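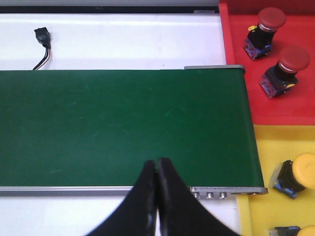 Nundiver wrote:

> Can I ask what people are cleaning their green belts with? Mine is the
> matte kind and it has picked up a lot of pale scuffs over the summer,
> plus one long scratch that catches my eye every time I walk by. I tried
> dish soap and it made no difference that I could see. I'm also getting
> a bit of drift toward the front rail and I don't want to start loosening
> bolts until somebody tells me which ones. Is it time for a new belt, or
> am I fussing over nothing?

Hello all, and hello Nundiver,

You're fussing a little, but in a good way, and I say that as someone who has spent whole evenings fussing over the same thing. Our belt is also the matte forest green, and it has faint light streaks scattered over it and a thin diagonal scratch down toward the right-hand end. I've stopped chasing them. A pale mark you can see but can't feel with a fingernail is only on the surface, and I'd leave it be. If your nail drops into it, put a bit of masking tape next to the spot and look again in August, or whenever you next have the covers off. If it has grown, then you can start thinking about a belt.

As for cleaning, dish soap is fine for dust and fingerprints, and it won't do a thing for scuffs. I use a barely damp cloth with the power off and the plug out, go along the length of the belt, then turn it by hand and do the next stretch. I did once try the Prirus cleaning paste that came up on this list a while back, and it left a shiny patch that small boxes slid around on for weeks. Maybe I used too much! But I won't be doing it again.

Now the drift. Before you touch anything, wipe down the rollers. I can't tell you how many times I've gone hunting for a wrench when all that was wrong was a crumb of tape stuck to the roller at the far end, under the gray end cap. Shine a flashlight in there while you turn the belt slowly by hand.

If the rollers are clean and it still wanders, then yes, you're into adjusting. On ours there are three small bolts in a row near the right end of the aluminum rail, with a short slot just past them, and I left those alone for the first year because I had no idea what they held. I still think that was wise. Ours adjusts from underneath, and yours may be different, so please look at your own manual before you take my word for it. The Flallo booklet has a decent drawing. I make the smallest turn I can, run the belt for 5 minutes, and only then decide if it needs more. Going faster than that is how I ended up with a frayed edge on our old one, and I was cross with myself for a week.

I'd also get into the habit of using the stop button each time you change something, even if you're only leaning in to look. Ours are the big mushroom kind, over on the colored panels past the end of the belt, and they're easy to smack with the heel of your hand - which I have done, more than once, with my sleeve a lot closer to the roller than I'd like to admit.

If you do end up ordering, Saithong still cuts belts to length. Ours was 1347 mm around the loop, measured with a cloth tape, and they got it right the first time. Shipping took some 3 weeks, so don't wait until the old one gives out. Ask for the matte surface by name or you may get the glossy one.

Let us know how you get on, and tell us whether the drift changes when there's a load on the belt. Mine only ever wandered when it was running empty, and I never did find out why.

Warm wishes from the back bench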